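The second arm is a scheduling problem

Most of the control stack at Kistau was written for one arm. The planner took a target pose, searched for a path and handed the result to a trajectory follower. For five years that was enough. The second arm went onto the bench in April, and most of the assumptions in the code turned out to be wrong within the week.

The first attempt was the obvious one. Both arms were treated as a single mechanism and every motion was planned jointly. On paper this is the safe choice, as the planner sees every link and checks each against every other. In practice the search space doubles in dimension and the planning time goes up far more than that. A simple reach took the old software a fraction of a second. The joint planner often used its full allowance of 10 seconds and returned a path nobody would want to run, with one elbow swinging wide to let the other arm pass through a space it did not need.

The second attempt planned each arm separately and held a lock on the shared volume between them. Only one arm could be inside at a time. It never produced a collision and it made most two-handed work impossible. An arm cannot bring its fingers up to something the other is holding if a mutex forbids both of them from being there.

What runs now is called Grerkar, and it sits between those two. Each arm plans alone against a static model of the bench. The two paths then go to a coordinator, which leaves their shape alone and adjusts only their timing. It lays one path along each axis of a grid, marks the cells in which the arms would touch, and looks for a route from corner to corner that avoids them. If a route exists, one arm slows or waits at the right point. If none exists, the coordinator reports which stretch of which path is at fault, and only that stretch is planned again.

The grid search is cheap. Filling the grid is not, as every cell needs a collision check. Grerkar fills cells on demand and caches them, and a typical reach needs 1,441 checks before a route is found.

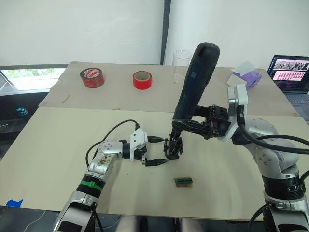 Contact is handled by a separate mode. When two grippers have to work within a finger's width of each other, the usual safety margin is larger than the gap, and the checker rejects every useful pose. The margin is therefore attached to pairs of links. Elbow against elbow keeps the full distance. Fingertip against fingertip may drop to zero, but only while a task step has asked for it and only below a set speed. The permission lapses when the step ends. An early version forgot to withdraw it, and the fault was found in a log review on a Sunday, after a run which had gone well by luck.

Held objects caused more trouble than the arms did. Once a gripper closes, whatever it holds has to become part of that arm's collision model. A long item held by one end can reach well past the wrist, and small errors in the estimated grasp angle grow along its length. Grerkar wraps the item in a capsule and widens it towards the free end in proportion to the uncertainty. The result is conservative and sometimes refuses a motion which a person would judge to be fine. The developers at Kistau accept this. Their colleagues at Wenitz, who run the same code on a tighter bench, have asked for a setting to turn it down.

Cables remain unsolved. They are not in the kinematic model, and the planner has no notion of a loop of cable catching on a joint. The present remedy is a set of hand-tuned limits on wrist rotation, plus a cost term that discourages winding in the same direction twice. Cârstea, the simulator used for regression tests, can model a hanging cable, but far too slowly to be consulted during planning.

The test suite holds 600 recorded tasks, replayed overnight against each candidate release. Of these, 200 involve both arms working inside the shared volume. A release is blocked if any of them needs a path that the previous version did not, and a developer has to look at the difference and sign it off. Most such differences are harmless changes of elbow posture. The next item of work is to have the coordinator predict them, so that the morning list gets shorter.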